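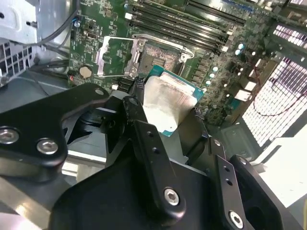 Reseating a CPU in a Dell tower: load plate won't close flat
Winska Community Help > Desktop hardware
Posted by gruvside66, July 16, 2024

I'm swapping the processor in a Dell desktop. The tower is on its side, the cooler is off, and the graphics card is still in its slot. The old chip came out without trouble. With the replacement in, the load plate meets a lot of resistance when I bring the lever down. How much force is normal, and does the board have to come out of the case first?

The replacement is used, from Trịnh Parts, sold as the same socket type.

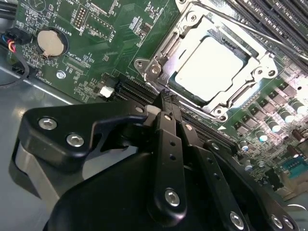

2 replies

zenia_bench
Resistance in the last part of the lever travel is normal. Resistance before that is not. Open the lever, lift the plate, and check that the notches in the chip line up with the keys in the socket. The chip should sit level under its own weight. Do not press on it.

The board can stay in the case. Disconnect the power cord first and hold the power button for a few seconds.

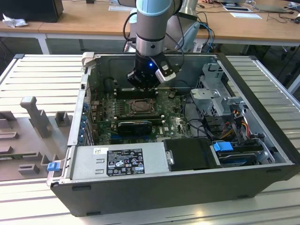 winska_tower

Mine was stiff too, I just pushed it and it was fine. Check the BIOS version as well. I had a board that closed up perfectly and still would not start until it was updated in August.

zenia_bench
Pushing is fine only if the alignment is already correct -- a bent contact usually means a new board. Look across the contacts with a flashlight at a low angle, from at least two directions. They should form an even pattern. Any spot that reflects differently needs a closer look under magnification.
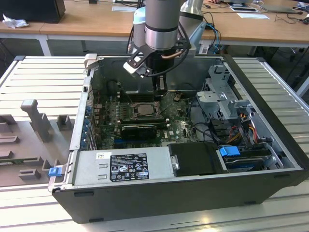
If the contacts are even, set the chip straight down, holding it by the edges. Lower the plate, then the lever, and hook the lever under its tab. Clean the old paste off the cooler with isopropyl alcohol and apply new paste before refitting it. Reconnect the fan before the first start.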